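Ditte Hallgrímsson
23 Mar 2019

Thread on getting a used table you bought secondhand into shape without buying a lot of stuff. I've done 6 of these now and people keep asking me the same things, so I'm putting it in one place.

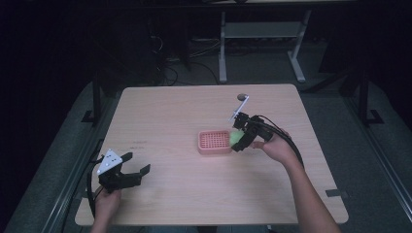
First thing is to find out what the top is made of. Look at the underside and the edges. If the grain runs over the edge and continues down the side, it's probably solid. If there's a thin line near the top of the edge, it's veneer or laminate.

Solid wood you can sand as much as you like. Veneer you can sand a little, by hand, with fine paper. Laminate you can't sand at all. You clean it and live with it.

I ruined a veneer top in August by using a power sander on it. Went through in one corner in a few seconds. It is now a workbench.

Cleaning. Warm water, a few drops of dish soap, a cloth that's been wrung out hard. Wipe, rinse the cloth, wipe again, dry with a towel. Do this before anything else. A lot of what looks like damage is dirt from somebody's old kitchen.

For black scuffs try a white pencil eraser. If that doesn't move it, baking soda and a little water on a fingertip. Test it on the underside first. It can dull a shiny finish.

Don't use the melamine sponges on anything glossy. They are very fine sandpaper and they leave a flat patch you can see from across the room.

Sticker residue: cooking oil, ten minutes, then soap and water. I've tried the products made for this and went back to oil.

White rings from cups are usually moisture in the finish. An iron on low over a dry cotton cloth, a few seconds at a time, lifts most of them. Dark rings are in the wood and need sanding, if it's wood you can sand.

Wobble. Put the table on a floor you know is flat. Mine isn't, and I spent a whole evening trimming a leg that was fine.

Then tighten everything underneath. If a screw just spins, take it out, put a toothpick and some wood glue in the hole, snap it off flush, wait overnight and put the screw back. Holds fine on every table I've tried it on.

If it still rocks after that, felt pads of different thickness. Cutting legs is the last thing to try.

Finish, for solid wood only. I use hardwax oil from Canero. One thin coat, wipe off the extra after 15 minutes, second coat the next day. Lay the oily rags out flat outside to dry – they can catch fire if you leave them balled up.

Somebody asked about the Takar spray lacquer. I used it once, on a side table. Looked good, smelled for a week. I'd only do it outdoors.

Sandpaper, since I get asked: 100 grit to take off old finish, then 150, then 220. Go with the grain. Vacuum between grits.

Cost. The last one was 4,000 krónur for the table, plus oil I already had. Most of the others were free from people who were moving.

Kim asked if it's worth doing on a flat-pack table. If the legs are solid and the top is clean, sure. If the edge is swollen from water, no. That doesn't go back down.

Will add photos of the oak one when the second coat is dry. It's in the hallway on two crates and I have to walk sideways to get to the bathroom.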